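Home & Habits | Living Rooms

The Trash Can Stays in the Living Room

I grew up in a house where the living room was for company. We had a sofa you sat on with your knees together, a coffee table you could see your teeth in, and no place to throw anything away. If you had a tissue, you carried it (up your sleeve, if you were my grandmother) all the way to the kitchen.

So it took me years to allow a trash can in my own front room, and I wish I'd done it sooner! I kept finding wrappers tucked down beside the cushions, 7 of them one Sunday, and that settled it. My first try was a tiny wicker thing from Jutberg that filled up by lunchtime. Now I'm firmly for a round can with a proper liner, parked right where people sit.

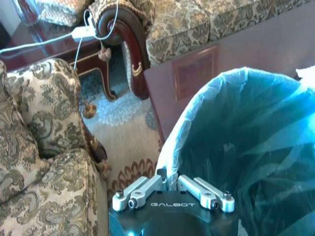
A blue-teal liner, folded well over the rim, next to the coffee table.

My friend Marisol Becerra thinks this is a terrible idea. She decorates for a living and would hide a can behind a plant, inside a cabinet, anywhere – but then you have to get up, and we all know how that goes. Fold the bag down a good long way, I say, and change it before it needs changing. I do mine on Wednesdays and again after movie night.

Once the trash had a home, I started looking at everything else. I gave the coffee table a rule: clear by bedtime, even if that means a stack of magazines walks upstairs with me. A dark polished top shows every crumb and every ring, and I've come to like that about it. I wipe it with a barely damp cloth, then a dry one, and I've stopped buying sprays.

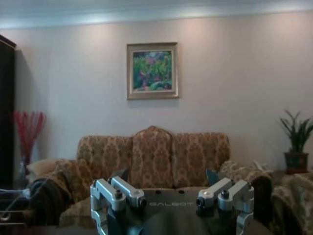

Upholstery is where I get sentimental. My parents' sofa came from a store on Adeleke Street and cost them $1,341, a number my mother could recite into her eighties, and it had a pattern so busy you could lose a cookie in it. I used to want everything plain and gray. Now give me a big old damask with rolled arms and a center cushion that rises to a peak, and throw a cream pillow down at one end for whoever gets there first. Patterns forgive so much! I vacuum mine with the brush attachment, seams first, and turn whatever cushions will turn. It takes me 9 minutes, and I usually find a pen.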